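What I learned from one year of selling my things

August 1, 2024
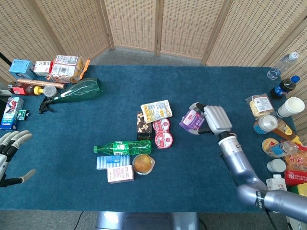

The long table with the dark teal felt, and the woven screen behind it.

When I moved to Granville I brought with me 13 boxes that I had not opened since the move before. I knew the number because the moving company, Priser, wrote it on the bill and I paid for each box. I remember sitting on the floor of the new apartment in the evening, reading this bill, and feeling a little ashamed. I had paid to carry things from one closet to another closet, and I could not say what was in them.

So I decided that for one year I would sell or give away what I don't use. I want to write down how it went, for me and maybe for other people who have the same kind of closet.

The first box was the hardest. It had kitchen things in it, and I had a story for every piece. A coffee grinder from my student time, a set of small glasses that I got for a wedding that later did not happen (not mine), a fish-shaped plate. I spent a whole afternoon and put only two things in the selling pile. The rest went back in the box. In the evening I was tired as if I had worked in a field.

What helped me was to stop starting with the story. I began to take photos first. I put the object on a plain surface, took a picture, wrote the listing, and only then allowed myself to think about it. When a thing already has a title and a price it looks more like a thing. I don't know why this works, but for me it worked with nearly everything, except books.

With books I was never good. In my language we say that a book is a guest, and you don't send a guest away before dinner. I had around 300 of them. After many weekends I brought some bags to the used bookstore, where the woman at the counter took less than half and gave me store credit for the others she did want. You can guess what I did with the store credit. I consider the book question open.

About prices. In the beginning I asked too much. I looked at what I had paid and took away a little, and I thought this was fair. But the buyer does not care what I paid. My desk lamp stood on the Nautiyal marketplace for seven weeks at 100 dollars and I got one message, and the message was a question if I also sell chairs. I lowered the price several times, a bit offended each time. At last it went to a student for 20 dollars, and he carried it home on a bicycle. He was so happy with it that I forgot to be offended.

After this lamp I changed my way. I looked at what similar things were really sold for and I set the price slightly lower from the first day. Most of them left the house within a week. I earned less on each one, probably, but I did not have to live with them in the hallway for two months, and a hallway is also worth something.

People who come to buy are mostly nice. I had been nervous about it, also because of my accent on the phone. I was afraid they would not understand me and hang up. It happened one time. Most people want to talk a bit. A man who bought my old sewing machine stayed for half an hour and explained to me how I had threaded it wrong for six years. A couple came for a bookshelf and measured it, then measured their car, then measured the bookshelf again, and left without it. They came back in the evening with a different car.

Not everything was pleasant. Some people write "still available?" and when you answer yes they disappear. Some promise to come at five and come at eight. One person agreed on a price and at the door had only half of the money. I said no, and my hands were shaking a little after I closed the door. I am not used to saying no in English – it is a short word, but it takes me a long time.

For smaller things I used Duteten, the app where you offer things for free to your neighbors. I liked this more than selling. I gave away jars, yarn, picture frames, half a bag of potting soil. The soil was gone in ten minutes. With free things nobody asks you to send more photos.

Now the year is almost finished and there are four boxes left. Two of them are letters and papers from my parents, and I will keep those. One is cables. I am sure that the day after I throw the cables out I will need one of them, so I keep postponing. The last one is the kitchen box, the very first one. I opened it again last week. The grinder I sold the same day and felt nothing special. The fish plate is on my table now with peaches on it, and I am quite glad I was weak about it.

In September my sister's old piano has to leave her house, and she asked if I have room for it. I told her I will measure the wall.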